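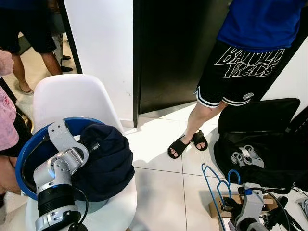
Picking from the basin, chair seat as the stand.

# Hanger cell keeps dropping collars after a few hundred cycles

**penard_bench** - Member - 09:40

We have a two-arm cell at Wostdale that takes clothes out of a basin, puts them on plastic hangers and moves them to a rail. It ran well until January. Now it starts losing collars partway through a run. The garment gets to the hanger, one shoulder goes on, and then the collar creeps out of the fingers before the second shoulder is over.

What I've done so far:

- Re-zeroed both arms
- Tightened the finger screws on both grippers
- Swapped left and right fingers (fault stayed on the right arm)
- Dropped the approach speed, which made no difference I could see

Knits are worst. Denim is nearly fine. It usually starts by cycle 800 and gets steadily worse until I stop and restart the cell.

**rail_and_post** - Member - 10:15

Pads. If the fault stays with the arm then check the force setting as well, but pads first. Navy knits shed like anything and the ridges fill up. Ours looked clean until I put a torch across them sideways.

Where does the rail stand in relation to the arms? If they are at full stretch when they hang, you lose stiffness and it looks just like slip.

**penard_bench** - Member - 10:50

The rail is a household drying rack, black metal, with a low shelf of bars at the bottom. It isn't bolted down. I have tape on the tiles for the feet and I put it back on the tape each morning. Spare hangers live on the same rail, up at the post end,
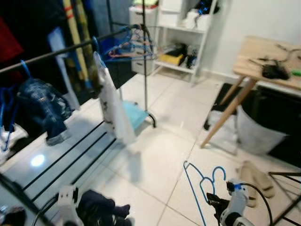

and they do get knocked together over a run. When that happens the right arm pulls a hanger and sometimes brings a second one with it. I had put that down as a separate fault but maybe it isn't. A snagged hanger would load the wrist.

Reach is comfortable on the left. The right is closer to its limit than I'd like.

**tolerance_stack** - Member - 11:30

I don't agree that it's the pads. A restart doesn't clean pads. If it comes back good after a restart then something is drifting, and my money is on the gripper homing. It loses a little at each close, the controller thinks it is shut harder than it is, and the restart homes it again.

Also get that rack fixed down. Tape only tells you where it was this morning.

**rail_and_post** - Member - 11:45

He stops, he restarts, and I bet he wipes the fingers while he is standing there. Everyone does.

**penard_bench** - Member - 12:05

I do wipe them, yes. Dry cloth.

**rail_and_post** - Member - 12:20

There you are then. A dry cloth takes the top off and packs the rest in. Get the pad face where you can see it and go along the ridges with a brush. 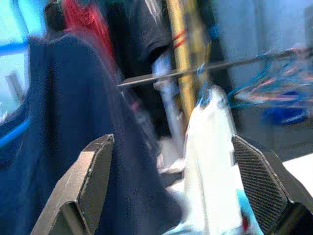 How often should the pads be brushed? Every 175 cycles on knits, and at the end of the shift on everything else. We fit new ones at 2000 whatever they look like.

**tolerance_stack** - Member - 12:40

Brush them, fine, but do one run where you re-home and leave the pads alone. Otherwise you'll never know which it was. And look at the cable run on the right arm while you are there. A cable that pulls at full stretch will open a weak grip.

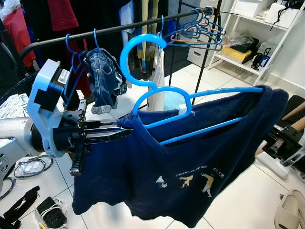

**oconaill_cells**
*Moderator, Grippers and End Effectors*

Both of you could be right here. We looked after a similar cell for Ó Conaill and it had a homing drift and dirty pads together. Do it in this order:

1. Power down and let the arms rest on their supports.
2. Brush the right pads only. Leave the left as they are.
3. Power up without homing the grippers, if your controller lets you.
4. Run 3 knits and 3 pairs of jeans and write down any slip.
5. Home the grippers and repeat.

Keep cables and straps off the floor near the base before you start. I've seen an arm bring a power strip with it.

Where you grip matters too. Take the collar close to the seam, where the cloth is doubled. The single layer below it will stretch and walk out whatever the pads are like.

**penard_bench** - Member - 15:10

Did the test. Right pads brushed, no homing: one slip, on a knit. After homing: none, but that is a short run so I don't trust it yet. A fair bit of navy fluff came out of the ridges.

I've moved the rack nearer the right arm and put new tape down. Clamps are on order from Posen.

**tolerance_stack** - Member - 15:25

One slip before homing and none after. I'll leave that there.

**rail_and_post** - Member - 15:40

One slip is nothing. Run it past 800 and then post.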